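# Chapter 4: Where Paper Goes to Rest

I kept house for other people for 21 years before anybody asked me to teach it, and in all that time I never met a home that had solved paper. I met homes with beautiful linen closets (one in Laxdal had the pillowcases tied up with ribbon!) and homes where every spice faced front. Then you'd open the drawer by the phone and a whole year of mail would come up to meet you.

So this chapter is about paper, and about the flat places where paper lands. We did clothes in Chapter 2 and the kitchen in Chapter 3, and if you did the exercises you already know how to sort a heap into smaller heaps. Paper works the same way, only it's thinner and it makes you feel guiltier.

## 4.1 The landing place

Every household has a landing place. In my mother's house it was the top of the piano. In mine it's the end of the desk closest to the door, and I can tell you I didn't choose it. I walked in with my arms full one January, let go of everything, and that was the landing place from then on.

My old teacher Kolbrún Kragh used to make her students stand in the doorway of a client's home and pretend to carry in the mail. "Where does your hand want to go?" she'd ask, and wherever the hand went, that's where the basket went. She was strict about this. She once sent me back to a house in Travbridge because I'd put a very nice letter tray on a very nice shelf that was 21 steps from the front door, and of course the family had gone right on using the stairs.

I've had the same argument with students many times since. They want to move the landing place somewhere prettier. Go ahead and try it in your own home for a month, and write down what happens (there's space for it in your workbook, in the back, after the laundry charts). Most of mine have come back and put the basket where the mail was piling up in the first place.

## 4.2 One basket, or two?

When I started out I was a one-basket person. Everything went in together and got sorted at the end of the week. Ada Valentini, my partner in the Wikdale classes, has always been a two-basket person, and I'm sorry to say she won me over completely.

Her way goes like this. You have a big basket for things that are staying in the room but aren't in use right now: the folder you'll want tomorrow, a notebook, the packet of envelopes. Then you have a small basket for paper that needs somebody to do something. Bills, forms, the card you still haven't written to your aunt. The small basket has to be small! If it's roomy you'll fill it, and a form at the bottom of a roomy basket is a form you will find in spring.

I like wicker for both, and I like them to match, although Ada says that's vanity. You can pick up a wicker basket with one hand, it doesn't scratch the desk, and it looks friendly enough that people don't mind putting things into it. Wire trays make me think of the dentist's office. Use what you have, though. Rosine Leblanc, who took my very first course, did her whole apartment in shoeboxes and I would have been proud to live there.
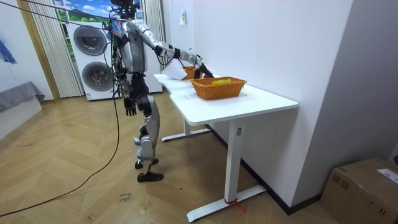 Spacing matters more than you'd think. Ada puts the big basket near the front edge, where you can drop things in without leaning, and sends the small one to the far end. I used to do it the other way around, with the small one right under my nose, and all I did was shuffle the same papers while I was supposed to be doing something else. With the small basket at the far end you have to go over to it on purpose. You stand up, you walk over, you deal with the thing.

A corner desk is lovely for this, by the way. You get two stretches of desktop that feel like separate places, and you can keep one for working and one for paper. If yours is a plain straight desk, leave a bare patch between the baskets, wide enough for an open magazine, and be a bit fierce about keeping it bare.

## 4.3 When the desk shares a room

Plenty of us don't have an office. The desk goes wherever there's a free wall, and in a lot of homes that means it shares a room with the washer and dryer. I did my own bookkeeping that way for years, and I enjoyed it, to tell you the truth. You start a load, you sit down, you answer one letter.

The trouble is that laundry spreads. Socks get onto the desk, and then the electric bill goes off in a pile of towels. My rule is that clothes never touch the desktop, not even folded, not even for a minute. Dagný Bech, who teaches the Drarkdale group, allows folded towels, and we have agreed not to discuss it.

## Before you read on

Go and look at your own landing place, and please don't tidy it first. Take out every piece of paper and make two heaps, one for paper that's waiting on you and one for paper that's only lying there. Keep both heaps where you can reach them, and have a pencil ready. We'll start with the second heap in 4.4, and you're going to need a bag.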